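Farholm Rooms — progress update, August
From: Sumeya Tamiru
To: Galach small grants

Quick one before Friday, sorry for the state of it. Full spreadsheet follows separately.

Where we are

Four bedrooms on the list this round. Two finished and signed off, one nearly there, one not started. The not started one is the back room on the Workneh side — still waiting on the window people, can't put anything in until the frame is sealed. Chased twice. Will chase again.

Bedding is done for all four. Came in under what we told you, mostly down to Zolarano letting us have the blankets at the old price. Storage is the slow bit. We said every tenant would have somewhere with a lid or a door for their own stuff and we are not there yet.

Room three, the nearly there one. Bed in, chair in, walls fine. Tenant moved her things over early (we said she could) so the sorting is happening around her, small items first and clothes after.

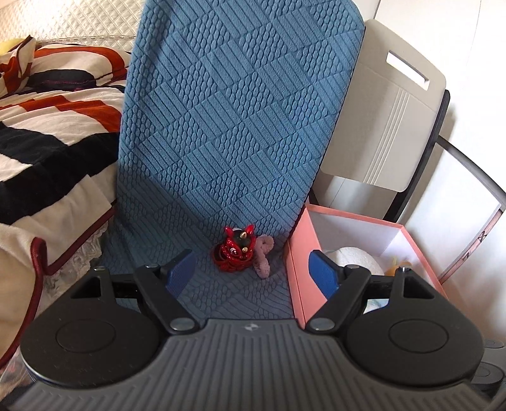
Chairs were the item you asked about last time, so here goes. The plain ones from the first order were hard and people were sitting on the beds instead, which is what we were trying to get away from. We switched to a cushion that goes over the whole thing, back and seat, and in room three it's the blue one with the blocks of ridges and little bumps. Currently holding a lion-dance figurine and a pink scrunchie, with the open pink box next to it, so the chair is doing shelf duty until the storage is sorted. Same story in the other rooms tbh. If there is anything left at the end I'd like to put it toward a small bedside shelf per room, please say if that needs a formal change request.

Money

Spent so far this period: roughly $700, nearly all of it bedding and the seat cushions. Another $200 is set aside for storage cases and hasn't been touched. No overspend on any line. Reciepts are scanned, two are faint and I've asked for copies.

What tenants told us

Short version — they like the blankets, they want more hooks, they do not want us picking where ornaments go. Fair. We'd pencilled in a "display area" on the plan for each room and I have taken it off. People put the things they care about where they can see them from the bed and that's that.
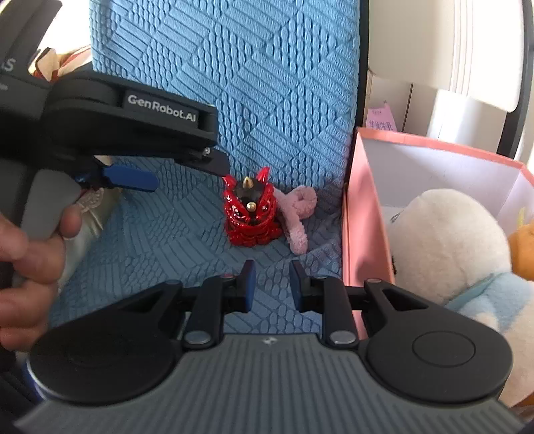

Room three: red lion figurine and fuzzy pink item on the blue cushion.

Problems

Window, as above. Delivery slot for the storage cases moved and then moved again. Stairs at Farholm are narrow and the bigger case won't go round the turn, so we're going down a size for upstairs rooms. Price is the same.

Next

— finish room three, storage and hooks
— get a date out of the window firm for the Workneh side
— tenant sign-off sheets for rooms one and two, signed but need scaning
— your answer on the shelves, if poss before we place the next order

I'm at Farholm most mornings, phone is better than email. After 2 is best if you want to actually talk.

Sumeya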